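Damorar Textile Sorting Cell
Progress report to the Skustari Fund
Reporting period: October through January
Prepared by Atieno Simiyu, cell lead

1. Where things stand

The cell is running and has been since the second week of the period. It takes single garments from the intake tray, picks each one up at a chosen point, and turns it so the waistband or collar faces the reading station. Work in this period went mostly into the gripper, the wrist camera and the maintenance routine. We did very little on the reading station itself, which is scheduled for the next period.

We had planned to finish the full set of denim trials by the end of January. We finished the set, but two weeks of it had to be repeated after the calibration fault described in section 3. The repeat used up the slack in the schedule. It did not use any extra money.

2. Gripper and jaw tips

The arm came with wide finger housings and thick rubber-faced pads. The pads were fine for T-shirts and bad for heavy cloth. They needed a large fold to close on, and on jeans they usually pushed the fabric away before they got hold of anything. Prodromos Sotiropoulos replaced them in October with narrow metal tips that stick out past the housings and lean in toward each other. He cut the first pair by hand. The later pairs were made by the Grønli shop from his drawing.

The first shop-made pair had edges that were too sharp and left marks on thin cotton. We sent them back, and the edges were rounded over. The second pair has been on the arm since November and is still in use. A third pair is on the shelf as a spare, with its screws in the same bag. Changing tips takes one person with a hex key and can be done between batches, but the zero position of the jaws has to be set again each time. We missed that step once. The jaws then stopped slightly short of closed, and everything we picked that afternoon slipped out.

Grip force is now set by fabric type in the recipe file. There are three settings: light, medium and denim. We tried a single force for everything and gave up on it. Enough force to hold a waistband was too much for knitwear.

3. Calibration fault

In December the success rate on denim fell off over several days. At first we blamed the new tips, then the lighting. Prodromos found the cause when he took the wrist cover off to clean it. One of the two screws on the camera bracket had worked loose, and the camera had tilted. The software was still using the old calibration, so it sent the jaws to a point beside the one it had picked out.

We did the following:

Replaced both bracket screws and added thread locker.
Put a paint line across each screw head so that movement can be seen without tools.
Recalibrated the camera to the arm, using the printed target.
Added a check at start-up. The arm goes to a fixed mark on the work surface and the software compares where it sees the mark with where it should be. If the difference is over the limit, the cell will not start a batch.
Threw out the trial results from the two weeks before the fault was found and ran those trials again.

The start-up check has stopped the cell twice since then. One was a dirty lens. The other was a real shift after someone bumped the wrist with the intake tray during cleaning, and we recalibrated before running.

4. Maintenance routine

We had no written routine when the period began. There is one now, and it hangs in a plastic sleeve on the cell door. The daily part is short:

Wipe the camera lens with a dry cloth.
Blow lint out from between the jaw tips and out of the finger slides.
Look at the paint lines on the bracket screws.
Wipe the work surface.
Run the start-up check and write the result in the log.

The weekly part adds the cable run along the forearm, the jaw zero position and the door switch. The cable tie nearest the wrist has needed replacing twice. We have moved the cable to the other side of that joint, where it bends less, and will look at it again next period.

Lint is the biggest nuisance. Worn denim sheds more than we expected, and it packs into the finger slides until one jaw moves more slowly than the other. When that happens the pinch goes off center and the fold gets dragged sideways. Cleaning once a day was not enough in the denim weeks. We now clean after every 264 picks, and the software puts up a reminder on the screen. Operators were skipping the reminder when they were busy, so it now has to be cleared before the next batch will load.

5. Denim trials

The trial set was 114 garments, mostly jeans and shorts, all from the Onum collection points. We asked for a mix of weights, colors and conditions. Each garment was dropped on the surface in no particular position, and the arm was given up to 6 attempts to get hold of it near the waistband. After that it was counted as a miss and handled by hand.

Plain blue and black garments gave the fewest problems. Garments with strong patterns were harder. On bleached and dyed pieces the software often took the border between a dark patch and a pale one for the edge of a fold, and the jaws came down on flat cloth. Where pale fabric lay on the white work surface, it sometimes lost the outline of the garment as well.

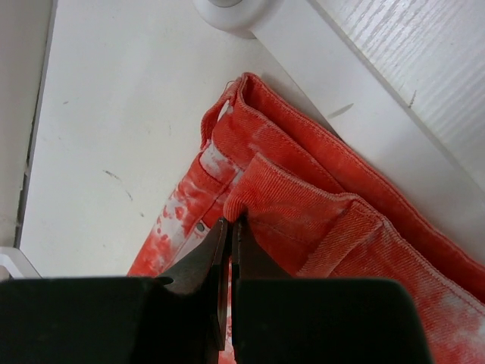 Prodromos changed the pick planner in January so that it gives less weight to color and more to the height of the cloth. It now looks for a raised fold near the waistband and ignores color borders unless there is a change of height along them. Misses on patterned denim dropped after the change. We want more runs before we give a figure, and the full comparison will come with the next report.

Hardware on the garments is the other open problem. If a jaw tip closes on a rivet or a button, the grip reads as firm but the cloth can roll out from under it during the turn. Pocket corners are the worst places, with thick seams meeting and a rivet close by. For now the planner keeps a small margin around any rivet it detects. It does not detect all of them. Dull ones on faded cloth are the ones it tends to miss.

Belt loops have been less trouble than we feared. We had expected the tips to hook them, and in the whole set this happened only on a few loose ones. The operator freed those by opening the jaws from the panel. No loops were torn.

6. Work surface

We kept the white surface for this period so that results could be compared from start to finish. It shows scuffs easily, and the older marks no longer wipe off. Once or twice the software flagged a mark as a small object, and we have masked those spots. We would like to try a mid-gray mat next period, which should also help with pale garments. The mat is cheap and comes out of the existing consumables line.

7. Downtime and spares

Most of the downtime in the period came from the calibration fault and the repeat trials. Other stops were short: lint in the slides, the wrist cable, and one failed door switch that we replaced from stock.

Spares now held at the cell are one pair of jaw tips, one set of bracket screws, two door switches and one wrist cable. We do not hold a spare camera. Delivery on the last one was slow, and if the present one failed, the cell would stand idle until a new one came. We ask the Fund to approve moving 1000 from the travel line to the parts line to cover a camera and a second cable. The travel money was set aside for a visit to Grønli that was handled by video call.

8. Next period

Finish the comparison of the old and new pick planners on patterned denim.
Try the gray mat, with the same garments in the same order.
Improve rivet detection on faded fabric.
Start work on the reading station – mounting first, then lighting.
Train two more operators on the daily routine and on changing the jaw tips.

Training is the item most likely to slip. At present only Prodromos and I can recalibrate the camera, and both of us will be needed on the reading station. I have asked Damorar to release one operator for a full morning early in the period so that the calibration steps can be taught properly, and the shift manager has agreed to it in principle. The written steps are done and have been tried once by a person who had not seen them before. She got through them with one question, about which way up the printed target goes, and we have added an arrow to the target.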